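共同工作室 Pikach 双腕セル製作班 定例打合せ 議事録

日時:2022年11月28日 19時30分~21時10分
場所:工作室奥 作業台横
出席:Thitima Tanasarn(進行)、岸本、野々村、早瀬(記録)
欠席:堀内(配線図のコメントは事前に文書で受領)
配布資料:配線図 改訂案、試行記録の写し、部品発注リスト

1. 前回議事録の確認
前回分は修正なしで承認。持ち越し項目のうち、前面レールのボルト増し締めは岸本が実施済み。非常停止ボタンの位置変更は未了のため、本日の議題4で扱う。

2. 機構部
(1) アーム基部の固定
岸本より報告。左右とも前面のアルミフレームに基部を取り付け、トルクレンチで締め直した。肩軸を急停止させたときの先端の揺れは、目視では締め直し前より小さい。ただし測定値はまだない。ダイヤルゲージを Kokau から借りられることになったため、次回までに左右それぞれで測る。
早瀬から、溝ナットの位置が左右で揃っているかとの質問。岸本の回答では、レール端面からの寸法で合わせてあり、差は2mm以内。キャリブレーションで吸収できる範囲とし、これ以上は詰めない。

(2) 衣類スタンド
野々村が製作した木製スタンドについて協議。支柱、板、浅いトレイ状の台座からなる構成で、台座を机面に置いて使う。現状は机面に固定していない。布を片側から引くと台座ごと回るおそれがあるとの指摘があり、次の案を比較した。
案A:台座の裏に薄いゴムシートを貼る。
案B:机面に位置決め用の当て木を付け、クランプで押さえる。
案C:台座に重りを入れる。
案Cは布の裾と干渉しやすいとして見送り。案Aを先に試し、ずれが残る場合は案Bへ移る。当て木の材は端材棚のものを使ってよい。

(3) 壁面パネル
背面と左右の壁は薄い藤色のまま変更しない。白い布との境界が画像上で取りやすいかどうか、野々村は問題なしとの意見、Thitima は濃色の布では条件が違うので別に確認すべきとの意見。濃色布での確認を議題3の試行に含める。

3. 布の取り扱い試行
(1) 対象
ハンガーに掛けた白い衣類と濃紺の布を対象とする。当面は左右のグリッパで白い衣類の両脇をつかみ、持ち上げてハンガーから外すまでを一区切りとする。畳み動作は範囲外。

(2) 開始姿勢
両グリッパをほぼ同じ高さで向かい合わせ、布に触れない位置で待機させる。爪は開いた状態から始める。前回まで開始姿勢が操作者ごとに違っていたため、関節角を設定ファイルに保存し、読み込みで統一する。ファイル名の付け方は早瀬が決めて共有フォルダに書く。

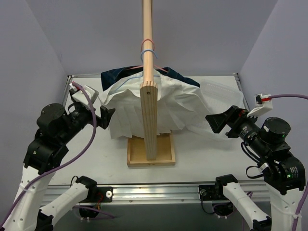 (3) 9月の試行結果
旧型の爪での記録を Thitima が集計した。試行は83回。失敗の内訳で目立つのは、爪が布の表面を滑る場合と、下に重なった布まで一緒につかむ場合である。前者は爪先の摩擦、後者は進入の深さと角度によるとの見方で一致した。
岸本は、進入角を浅くすると滑りが増えるのではないかと懸念を示した。結論は出さず、角度を4段階に振り、各段階で同じ回数を取って比較する。爪先には Boonyarit の滑り止めテープを仮貼りする。テープの厚みで全閉位置が変わるため、貼付後に開閉の原点を取り直すこと。

(4) 布の初期状態
しわの寄り方と左右の垂れ方が毎回異なる。完全に揃えるのは手間がかかりすぎるとの意見が多く、次の扱いとした。
・白い衣類の肩がハンガーの両腕に乗っていることを開始条件とする。
・裾の形は揃えない。
・濃紺の布がある場合は、重なりの有無を記録欄に書く。
・台座の向きは机面のテープの印に合わせる。印は本日中に早瀬が貼る。

4. 電装・安全
(1) 手首カメラの配線
紫色のケーブルの取り回しについて、堀内の文書コメントを早瀬が代読した。要旨は、手首を大きく回したときのたるみ量が左右で異なること、コネクタに引張荷重をかけないこと、の2点。
協議の結果、たるみはグリッパ側に残さず、前腕側で受ける。結束バンドは強く締めず、ケーブルが軸方向に動く程度とする。可動域の端まで低速で動かして引っ掛かりを見る作業を、岸本と堀内の2名で行う。片方は必ず停止ボタンに手を置く。

(2) モータ温度
連続運転時に肘軸の温度が上がる件。Zatoner の温度ロガーを仮設して記録を取る。ロガーの時刻と制御側の時刻が合っていないので、開始前に手で合わせる。温度の上限値は測定後に決める。それまでは連続8分で一度休止する。

(3) 非常停止
現在のボタン位置は、操作者が右側に立つと届きにくい。作業台の手前中央へ移す案を承認。レールには既に部品が付いているため、ボタン箱はレールではなく作業台の脚側のブラケットに付ける。配線の延長が必要。延長後、押下時に左右両方の電源が落ちることを無負荷で確認し、結果を点検票に残す。確認が済むまで試行は再開しない。

5. ソフトウェア
早瀬より報告。記録開始の操作から実際の保存開始まで遅れがあり、動作の最初が欠けることがあった。バッファを設ける修正を入れたが、長時間の記録では未確認。今週は短い記録に限って使う。
岸本から、左右アームの指令値と実測値を同じ時間軸で表示してほしいとの要望。優先度は中。表示だけであれば既存の画面に追加できる見込み。

6. 費用
発注リストのうち、滑り止めテープ、ゴムシート、ケーブル延長部材を承認。予備モータは温度測定の結果を見てから判断する。交換用の爪は工作室の3Dプリンタで作り、材料費は班の積立から出す。プリンタの予約は野々村が入れる。

7. 決定事項と担当
・先端の揺れの測定(岸本、次回まで)
・台座裏へのゴムシート貼付とずれの確認(野々村、次回まで)
・開始姿勢ファイルの作成と命名規則(早瀬、今週中)
・進入角の比較試行の計画表(Thitima、今週中に回覧)
・ケーブル取り回しの修正と可動域確認(岸本、堀内)
・非常停止ボタンの移設と点検票の記入(堀内、試行再開前)
・温度ロガーの仮設(Thitima)

8. その他
作業台の上に工具を残したまま帰る例が続いている。アームの可動範囲内に物を置かないこと。六角レンチのセットは使用後に壁の工具掛けへ戻す。
濃色布の追加分は野々村が自宅から持参する。

次回日程は堀内の予定を確認のうえ、Thitima から連絡する。

以上
記録:早瀬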